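니벤 공유작업실 입주 작가 및 시민 참여자 모집 공고

니벤 공유작업실은 천연염색과 손바느질을 하는 사람들이 함께 쓰는 공간입니다. 올해 봄 기수에 참여할 입주 작가와 시민 참여자를 모집합니다. 입주 작가는 작업실에 자리를 두고 개인 작업을 하면서 시민 강좌의 일부를 맡고, 시민 참여자는 정해진 요일에 나와 염색과 바느질 기초 과정을 배웁니다. 두 분야는 따로 접수하며 중복 지원은 받지 않습니다.

모집 개요

모집 분야는 입주 작가와 시민 참여자 두 가지입니다. 시민 참여자 정원은 12명이고, 입주 작가는 적격자가 없으면 뽑지 않을 수 있습니다. 접수 마감은 2018년 1월 31일 오후 여섯 시이며, 이메일은 수신 시각을 기준으로 합니다. 우편으로 보내는 경우에도 같은 시각까지 작업실에 도착해야 합니다. 소인 날짜는 인정하지 않습니다.

활동은 면접이 끝난 뒤 개별 안내하는 날짜에 시작하여 9월 결과 전시로 마칩니다. 전시 준비 기간에는 평소보다 작업실을 늦게까지 엽니다. 전시 철수까지가 활동 기간에 포함되므로 일정을 잡을 때 참고하시기 바랍니다.

입주 작가

지원 자격
- 섬유, 염색, 자수, 조각보, 의복 제작 등 천을 다루는 작업을 꾸준히 해 온 분
- 활동 기간 중 주 3일 이상 작업실에 나올 수 있는 분
- 시민 강좌 한 과정을 맡아 진행할 수 있는 분
- 학력과 전공은 보지 않습니다. 전시 경력이 없어도 지원할 수 있습니다.

하는 일
- 개인 작업과 9월 결과 전시 출품
- 시민 강좌 주 1회 진행 (회당 두 시간)
- 공용 염색조와 건조대 사용 후 정리, 월 1회 전체 청소
- 염색 기록장 작성. 염재, 매염제, 물의 양, 담근 시간을 적고 시험 천 조각을 붙입니다.

지원 내용
- 개인 작업대와 잠글 수 있는 수납장
- 공용 설비 사용 (염색조, 가스 화구, 탈수기, 공업용 재봉틀, 다림질대)
- 강좌 진행비. 강좌가 끝난 다음 달에 계좌로 지급하며 원천징수세를 뺀 금액이 입금됩니다.
- 결과 전시 공간과 안내문 인쇄

숙소와 교통비는 제공하지 않습니다. 개인 작업에 쓰는 원단과 실은 본인이 준비합니다. 강좌에 쓰는 재료는 작업실에서 삽니다.

시민 참여자

염색이나 바느질을 처음 하는 분을 기준으로 과정을 짰습니다. 만 19세 이상이면 누구나 지원할 수 있고 거주지 제한은 없습니다. 이미 다른 곳에서 배운 분도 지원할 수 있지만 기초 단계를 건너뛰지는 않습니다.

과정은 다음 순서로 진행합니다.

1. 천 알기
면, 마, 견을 만져 보고 태워 보면서 구별합니다. 올 방향을 찾는 법, 식서를 맞추는 법, 정련하는 법을 배웁니다. 가위와 바늘은 개인용을 가져오시기 바랍니다. 없는 분은 첫 시간에 빌려 쓸 수 있습니다.

2. 노랑과 연두 계열 염색
양파 껍질, 치자, 괴화로 노란색을 내고 매염제를 바꾸어 가며 연두색까지 만들어 봅니다. 같은 염액이라도 천의 종류에 따라 색이 다르게 나오므로 시험 천을 먼저 담급니다. 구겨진 천은 접힌 자리의 색이 더 짙어 보이기 때문에, 색을 비교할 때는 펴서 봅니다.
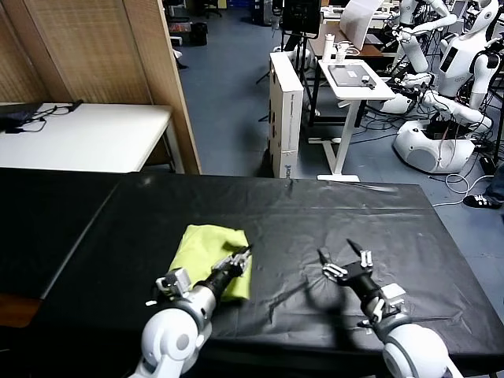
3. 쪽 염색
쪽물 관리와 침염을 배웁니다. 색이 손과 옷에 남으니 긴 고무장갑과 버려도 되는 옷을 준비해 주십시오. 이 단계는 날씨에 따라 날짜가 바뀔 수 있고, 바뀔 때는 이틀 전까지 문자로 알려 드립니다.

4. 손바느질
홈질, 감침질, 쌈솔을 익히고 앞 단계에서 염색한 천으로 보자기 한 장을 만듭니다. 크기는 각자 정합니다. 진도가 늦는 분은 보충 시간에 나와 이어서 할 수 있습니다.

5. 전시 준비
만든 것 가운데 한 점을 골라 결과 전시에 냅니다. 다림질, 고리 달기, 제목표 작성까지 직접 합니다. 출품을 원하지 않는 분은 설치 일을 돕는 것으로 대신할 수 있습니다.

수강료는 없습니다. 공용 재료비도 작업실이 부담합니다. 다만 견직물을 추가로 쓰고 싶은 분은 따로 구입해야 합니다. 연락 없이 세 번 결석하면 다음 순번 대기자에게 자리가 넘어갑니다.

제출 서류

입주 작가
- 지원서 (작업실 양식)
- 작업 사진 열 장 이내. 한 파일로 묶고 제목, 재료, 크기를 적어 주십시오.
- 활동 계획서 두 쪽 이내
- 강좌 계획서 한 쪽. 회차별로 무엇을 할지 적으면 됩니다.

시민 참여자
- 지원서 (작업실 양식)
- 지원 동기. 분량 제한은 없으며 손으로 써서 내도 됩니다.

지원서 양식은 작업실 입구에 비치되어 있고, 이메일로 요청하면 보내 드립니다. 메일 제목에는 지원 분야와 이름을 적어 주십시오. 제출한 서류는 돌려드리지 않습니다. 실물 견본을 보낸 분은 심사가 끝난 뒤 한 달 안에 찾아가실 수 있습니다.

선발 방법

입주 작가는 서류 심사 후 면접을 봅니다. 면접에는 최근에 만든 실물 한 점을 가져와야 합니다. 작업의 완성도와 함께 공동 작업실을 쓰는 데 무리가 없는지, 강좌 계획이 초보자에게 맞는지를 봅니다. 시민 참여자는 지원서만으로 선발하고 신청자가 정원을 넘으면 추첨합니다. 이전 기수 참여자는 빈자리가 있을 때만 받습니다.

결과는 지원자 전원에게 문자로 알립니다. 선발된 분은 안내받은 기간 안에 참여 확인서를 내야 하고, 내지 않으면 참여하지 않는 것으로 처리합니다.

작업실 이용 시 유의사항

- 운영 시간은 오전 열 시부터 오후 여덟 시까지이며 월요일은 쉽니다.
- 매염제는 지정된 선반에서만 덜어 쓰고 개인 용기에 담아 나가지 않습니다.
- 가스 화구를 켜 둔 채 자리를 비우지 않습니다.
- 남은 염액은 개수대에 바로 버리지 말고 폐액통에 모읍니다.
- 건조대에 넌 천에는 이름표를 답니다. 이름표가 없는 천은 일주일 뒤 공용 자투리로 돌립니다.
- 주차장이 좁습니다. 짐이 많은 날 외에는 대중교통을 이용해 주십시오.
- 작업실은 2층에 있고 승강기가 없습니다. 이동에 도움이 필요한 분은 지원서에 적어 주시면 1층 공간을 쓸 수 있도록 조정하겠습니다.

피부가 예민하거나 특정 식물에 알레르기가 있는 분은 지원서의 건강 사항란에 적어 주십시오. 선발에는 반영하지 않으며 재료를 준비할 때만 참고합니다.

문의

담당자는 Jeanie Shearer이며 한국어와 영어로 문의할 수 있습니다. 전화는 운영 시간 중 오후에 받고, 염색 수업이 있는 시간에는 받지 못할 수 있으니 문자를 남겨 주십시오. 작업실을 미리 둘러보고 싶은 분은 방문 하루 전까지 연락 바랍니다.

지원서에 적은 개인정보는 선발과 연락에만 쓰고, 선발되지 않은 분의 서류는 결과 발표 후 폐기합니다.

니벤 공유작업실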